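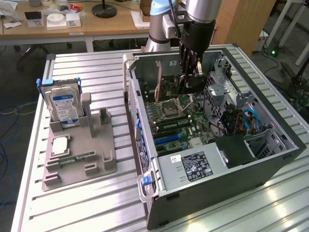

Session 3: Getting Around Inside a Desktop Tower

Handouts / Hardware Basics
Posted in December by Iolanda Tavares

Hi again, everyone! Before Tuesday, please read this through once with your own tower open next to you (the Ramutar loaners are fine). Shut it down, pull the power cord, hold the power button for 5 seconds, then lay the case on its side with the opening facing up. I've seen people try this with the tower standing and it's miserable – screws go straight down behind the power supply.

Start with the big stuff. The green board is the motherboard, and the big gray box along one side of the case is the power supply. We don't open that one in this class, ever. The perforated metal cage is for drives, and the thin blue cables near it are SATA.
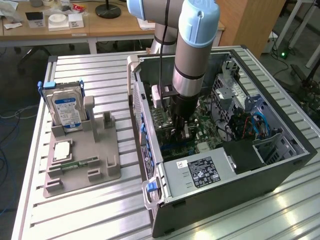

Next, find your plastic latches. On a lot of office towers they're blue, and I love that, it saves so much hunting. The row of them along the edge holds the expansion cards, so you can skip the screwdriver for those.

Memory comes out by pressing the clips at the ends of the slot. Hold the stick by its edges, please! Going back in, line up the notch first and press evenly until it clicks.

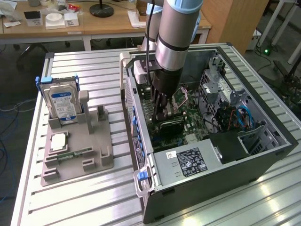 Park every part somewhere it can't roll or slide. I like a tray with a spot for each thing – drive upright, processor in its own pocket, memory lying flat. A Kunby drawer organizer works too, and so does an egg carton (not for the drive, obviously).

The processor goes last. Lift the metal frame on the socket, pick the chip straight up, and keep your fingers off the pins. If one looks bent, stop and come get me.

Homework: sketch your board and label 5 parts. Kjærgaard chapter 3 helps.

Nurkden Evening Classes | Contact the office | Back to top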